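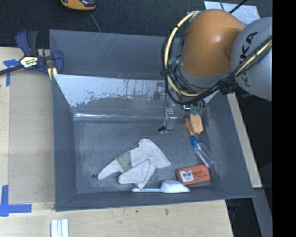

Siriporn Limsakul
25 January 2022

Re: [shop-robots] Hose and cable routing at the wrist, and bin position

On the Raston list, Mandagi wrote:
> We get snagging when the wrist turns past 80 degrees with the tool
> pointing down. The slack has to go somewhere and it goes under the
> arm. Did you sleeve the hose with the cables or run them apart? Also,
> how do you stop the bin from walking when the gripper touches a wall?

Apart. The yellow hose has its own wide arc on the left of the orange housing, held at the top by a small bracket. The black cables go round the same side in one bundle and back up to the right. I had them in a common sleeve until October and the sleeve was too stiff. It pulled on the connectors every time the wrist came back.

The bundle is still untidy below the housing. I intend to shorten it by 30 cm once the tool wiring is final. Until then I limit the wrist to 80 degrees either way in software and keep the speed down near the bin.

For the bin: one bar clamp at the upper left corner, pads on the wall, and blue tape on the plywood for the position. With the clamp alone it can still pivot, so check against the tape before each run. If it is off by more than 3 mm, reset it and do the corner touch-off again. A second clamp on the right would be better but it fouls the arm on my table.

Test items at present are a clear bottle with a blue cap, a reddish box with a barcode label, a white plastic scoop and a fabric work glove. Over 42 attempts the box gave the fewest misses. The scoop is the worst, as the handle lies too close to the floor for the fingertips to get under it. The glove depends on how it is folded.

The sloped panel at the back of the bin is worn and shiny, and my depth readings there are poor. I mask it out. Matt paint is the proper fix.

Can anyone with the Gromham bracket drawing post the hole spacing? The copy in the Prostthorpe archive won't open for me.

Siriporn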